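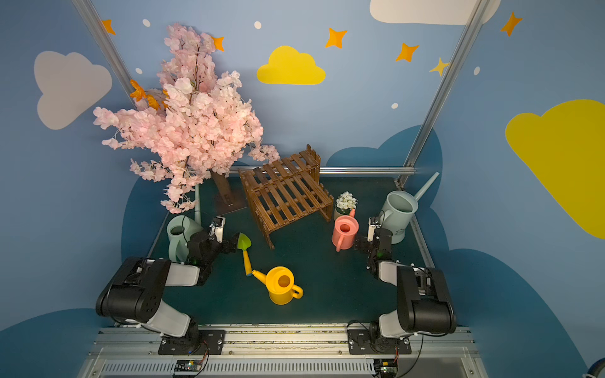
Watering cans and spout length

2 February 2025

I keep more watering cans than I need. Most of the difference between them in daily use comes down to the spout.

A long slender spout gives a slow, narrow stream that can be placed at the base of the stem, under the leaves. It suits small pots and anything standing on the lower tier of a slatted plant stand, where there is little room to tip the can. The drawback is fill time at the other end: 2000 ml through a narrow spout takes patience.

A short spout empties fast. I use one for the large pots on the balcony from May onward and for nothing indoors. White-flowered plants in particular mark badly when water lands on the petals.

Small cans are easier to control. Mine holds 400 ml, enough for 2 pots. Ermanno Lo Presti, my neighbor in Punwood, waters everything from one big can and reports no problems, but he grows only succulents.

Storage: empty, opening down, so the inside can drain. The trowel goes on a hook. Wipe the blade first and check that the handle is still tight.

Artificial trees and leaves need dusting with a dry brush. Start at the top and work down to the base.

Next post: saucers.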